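Illitz tableware set: a review from a messy eater

I bought the Illitz set in January after my friend Keisha Pennington wouldn't stop going on about hers, and I've used it twice a day ever since (breakfast and supper, lunch is a sandwich over the sink). The red fork handle and the pale yellow spoon handle are so cheerful!

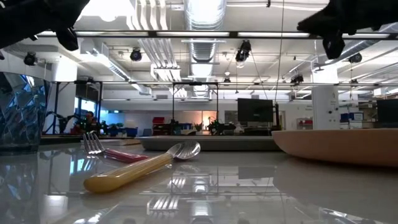 The spoon is my favorite, big enough for chili. The fork is a touch light for steak, but fine for pasta. I paid 30 dollars and I'd pay it again.

The orange plate has a slightly raised lip, so peas mostly stay put, and it sits nicely on a gray tray with room to spare.

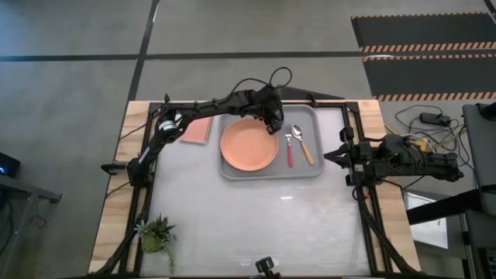

Does the plate slide around when you carry the tray?
A little, if you take corners like I do, but the tray's rim catches it.

I had the McKinnon set before this and the handles were slippery with soapy hands. These are better. 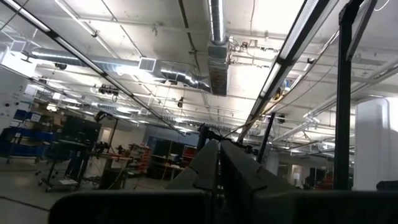

What I'd change

The bowl is wide and shallow, great for salad, bad for soup on the couch.

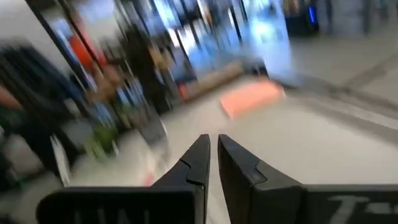

I'd also love a knife to match, and a second spoon, as we fight over the one we've got. Four stars from me.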